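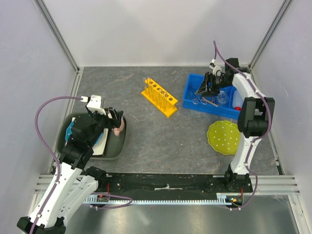 Scissors, sticks and a good sort-out: Plorkow's craft lending room is open again

Plorkow, Tue 18 August

The craft lending room on Ngubane Street opened its doors again this morning after a summer spent emptying drawers, and regulars who have long grumbled (fondly, it must be said) about never being able to find a decent pair of scissors in the place may be in for a pleasant surprise.

For anyone who hasn't been in, the lending room is the long, narrow space behind the Buda bakery where townspeople can borrow small tools and bits of craft equipment for up to a fortnight at a time. It began as a cupboard, then took over the passage beside the cupboard, and over the years it filled up with everything people in Plorkow had bought for one school costume or one Christmas wreath and didn't want to keep at home. There are hole punches, rulers, glue guns, knitting needles of every size, paint brushes, clay tools, pinking shears and a button press that weighs as much as a small dog.

The trouble was that most of it lived in deep drawers, all in together. You put your hand in for a crochet hook and came out with a palette knife. Borrowers brought things back to whichever drawer happened to be open, and by last spring the staff were spending more of the day hunting than lending.

So the room shut in the last week of term and everything came out. A full list was made for the first time, and it came to 3,079 items, a good deal more than had been expected. Of those, 905 were scissors, knives, snips and other things with an edge, and these have been dealt with first and most carefully. Blunt ones went off to be sharpened. Loose ones were tightened at the screw. Another 461 items of all sorts were too rusty, bent or gummed up with old glue to be worth saving, and those have gone for scrap or to the household tip.

What's left is being kept in shallow open trays, with the contents in plain sight. A bright blue plastic tray with a pair of metal scissors in it is about as simple a piece of storage as you could ask for, and the staff say that's rather the point. Each tray is meant to hold very little, so that you can see at a glance what you're taking out and, just as usefully, what you haven't put back. Scissors go in lying flat. Long thin things can lie alongside them, provided there's still space to get hold of the handles without rummaging.

Anyone who remembers the old drawers will know what a change that is. One borrower waiting on the step this morning, a retired dressmaker who has been using the room since the cupboard days, said she'd once gone home with three left-handed pairs of scissors in a row and had ended up learning to cut with the wrong hand. She had a look along the shelves, pronounced herself very pleased, and went off with a pair of right-handed shears and a tracing wheel.

The trays themselves came from Plarko, the household goods shop on the market square, which was clearing a line of them and let the room have the lot at a reduced price. The shelves were already there. They've been sanded down and given a coat of white paint, and the old strip light over the counter, which used to buzz whenever the bakery's mixer was running, has finally been replaced.

There are a few changes to how things work, too. Borrowers used to write their own slips, and some of those slips, looking back through them, were a bit of a mystery ("pointy thing, brown" was one the staff puzzled over for a whole afternoon and never did solve). From now on the person at the counter will write the slip and read it back to you before you go. Sharp tools have to be carried out of the building in a cloth wrap, which is lent along with them, and they can only be borrowed by grown-ups. Children are very welcome to come in and choose, and there's a box of round-ended scissors set aside for them at the low table by the window.

Returns should be handed over at the counter and not put back on the shelf, however tempting it is and however sure you are about where it came from. The staff would sooner check each thing over first, wipe it down and put it away themselves. If something has broken while you had it, please say so - there's no charge for ordinary wear, and a snapped handle or a wobbly blade is much easier to mend when it's been mentioned.

Wooden bits and pieces have been the slowest part of the job, and they aren't finished yet. A great many sticks, dowels and loose handles turned up at the bottom of the drawers, some of them plainly belonging to tools that were in another drawer altogether, and matching them up has been a patient business. A shelf of unclaimed handles has been put out near the door. If you've had a file or a small brush sitting at home without its handle for the past few years, it may well be worth bringing it down and trying a few for size.

The room will open on weekday mornings for the rest of the summer, with afternoons added again in October when the evening classes come back upstairs. Borrowing is free, as it has always been, though there's a tin on the counter for the sharpening, and a pair of scissors costs £2 to have done properly. The sharpener calls once a month, and people can leave their own household scissors in with the room's for the same price, so long as they're labelled.

Donations are paused for the time being. The staff are grateful for all that has been given over the years and don't wish to sound otherwise, but they would like to see the last of the drawers empty before anything new comes through the door. The exceptions are left-handed scissors in small sizes, which children are always asking for, and clean cotton cloth for the wraps. Either can be left at the bakery counter if the lending room is shut.

Contact the newsdesk | © Plorkow local news | Back to top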